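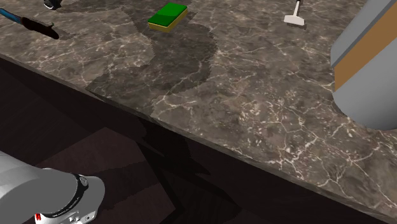
Pressemitteilung

Furent veröffentlicht Vergleich von vier Armsteuerungen in der simulierten Küche

Prellby, 2023-04-11 -- Das Ingenieurbüro Furent hat die Ergebnisse eines Vergleichs von vier Steuerungen für Roboterarme vorgelegt. Alle Versuche liefen in einer simulierten Küchenumgebung, die das Unternehmen unter dem Namen Yusuf selbst entwickelt. Auftraggeber war der Küchenausstatter Bonari, der prüfen lässt, ob sich Arbeitsplatten in Vorführ- und Gemeinschaftsküchen künftig mit Armunterstützung aufräumen lassen.

Insgesamt wurden im März 2.223 Durchläufe gerechnet und ausgewertet. Ein Durchlauf beginnt mit dem Arm vor der Küchenzeile und unterhalb der Plattenhöhe. Der Arm muss über die Vorderkante kommen, einen vorgegebenen Gegenstand erreichen, ihn greifen und an einer anderen Stelle der Platte wieder absetzen. Berührt der Arm dabei die Kante oder einen anderen Gegenstand, gilt der Durchlauf als fehlerhaft, auch wenn das Ziel am Ende erreicht wird.

Arbeitsplatte mit schwierigem Muster

Für den Vergleich wurde eine Platte in Marmoroptik gewählt, dunkelbraun und grau mit einem dichten Netz heller Adern. Auf ihr liegen unter anderem ein Küchenschwamm mit grüner Scheuerseite, ein Messer mit blauem Griff und dunkler Klinge sowie ein kleines weißes Werkzeug mit flachem Querstück. Dazu kommt ein großer grauer, zylindrischer Behälter mit braunem Streifen.

Die Auswahl richtet sich nach den Schwierigkeiten, die sich in früheren Versuchen mit der Bilderkennung gezeigt hatten. Die dunkle Klinge hebt sich von einer dunklen Steinfläche nur wenig ab, und der Schlagschatten des Messers kann als Teil des Messers gelesen werden. Das weiße Werkzeug wiederum ist schmal, und die hellen Adern im Stein haben ähnliche Farbwerte. Der Schwamm ist farblich leicht zu finden. Er dient im Vergleich als Referenzobjekt, an dem sich vor allem die Bewegung des Arms beurteilen lässt und weniger die Erkennung.

Die vier Verfahren

Alle vier Steuerungen arbeiteten mit demselben simulierten Arm, demselben Greifer und denselben Kamerabildern. Steuerung A plant die gesamte Bahn vor der ersten Bewegung und führt sie ohne Korrektur aus. Steuerung B plant ebenfalls vorab, hält aber über der Platte an, nimmt ein neues Bild auf und rechnet den letzten Abschnitt neu. Steuerung C korrigiert fortlaufend während der Fahrt. Steuerung D ist ein gelerntes Verfahren, das aus 800 aufgezeichneten Vorführungen trainiert wurde und keine ausdrückliche Bahnplanung enthält.

Die Startstellung des Arms und die Lage der Gegenstände wurden zwischen den Durchläufen verändert, ebenso der Lichteinfall. Für jede Steuerung kamen dieselben Anordnungen zum Einsatz. Pro Versuch standen 20 Sekunden simulierter Zeit zur Verfügung. Wer in dieser Zeit nicht abgesetzt hatte, wurde als nicht abgeschlossen gewertet.

Ergebnisse

Beim Schwamm lagen die vier Verfahren nah beieinander. Steuerung A war hier am schnellsten, weil keine Zeit für ein zweites Bild verloren geht. Beim Messer und beim weißen Werkzeug fiel sie deutlich zurück. Ein Fehler in der ersten Aufnahme lässt sich bei diesem Verfahren später nicht mehr ausgleichen, und der Greifer schließt dann neben dem Griff.

Die wenigsten fehlerhaften Durchläufe erreichte Steuerung B. Der Halt über der Platte kostet Zeit, das zweite Bild aus kürzerem Abstand trennt Klinge und Schatten aber in den meisten Fällen zuverlässig. Steuerung C fand die Gegenstände ähnlich gut, neigte jedoch bei starkem Schattenwurf zum Pendeln. Wechselte die erkannte Position zwischen zwei Bildern, folgte der Arm jeder Änderung. Ein Teil dieser Durchläufe endete an der Zeitgrenze.

Uneinheitlich ist das Bild bei Steuerung D. Die Bewegungen über die Vorderkante waren gleichmäßig und hielten ausreichend Abstand. Stand der große Behälter jedoch an einer Stelle, die in den Vorführungen nicht vorkam, fuhr der Arm häufiger zu dicht an ihm vorbei. Furent will das Verfahren mit zusätzlichen Vorführungen erneut prüfen, bevor eine Empfehlung ausgesprochen wird.

Anfahrt an die Kante als häufigste Fehlerquelle

Über alle Verfahren hinweg entstanden die meisten Berührungen beim Anheben des Arms vor der Küchenzeile und nicht beim Greifen selbst. Die Platte hat vorn eine schmale abgeschrägte Kante. In der ersten Fassung des Kollisionsmodells war sie als einfacher rechter Winkel hinterlegt, so dass Berührungen teils zu früh und teils gar nicht gemeldet wurden. Die betroffenen Durchläufe wurden nach der Korrektur wiederholt. In der genannten Gesamtzahl sind nur die gültigen Durchläufe enthalten.

Bonari wird auf Grundlage des Berichts zunächst Steuerung B weiterverfolgen. Vorgesehen ist ein Aufbau mit einem realen Arm an einer Musterzeile in Prellby. Dort soll geklärt werden, wie weit sich die simulierten Werte übertragen lassen -- insbesondere bei spiegelnden Steinoberflächen und bei einem nassen Schwamm, dessen Verformung Yusuf bisher nur vereinfacht abbildet. Messer bleiben im ersten realen Abschnitt ausgenommen und werden durch stumpfe Attrappen mit gleicher Grifform ersetzt.

Ein Vergleich verschiedener Greifer war nicht Teil des Auftrags. Furent weist darauf hin, dass die Ergebnisse für den verwendeten Greifer gelten und sich bei breiteren Fingern vor allem die Werte für das schmale weiße Werkzeug ändern dürften.

Verfügbarkeit des Berichts

Der vollständige Bericht mit den Einzelwerten je Gegenstand und Lichteinstellung ist auf Anfrage bei Furent erhältlich. Die verwendeten Anordnungen werden mit der nächsten Ausgabe von Yusuf ausgeliefert, so dass Anwender die Durchläufe mit eigenen Steuerungen wiederholen können. Die trainierte Fassung von Steuerung D wird nicht mitgeliefert.

Über Furent

Furent mit Sitz in Prellby entwickelt Simulationsumgebungen und Prüfverfahren für Roboterarme in Haushalt und Gastronomie.

Über Bonari

Bonari plant und baut Küchen für Schulungsräume, Wohnheime und Gemeinschaftseinrichtungen.

Pressekontakt: Furent, Presse und Öffentlichkeitsarbeit, Prellby
Abdruck honorarfrei, Belegexemplar erbeten.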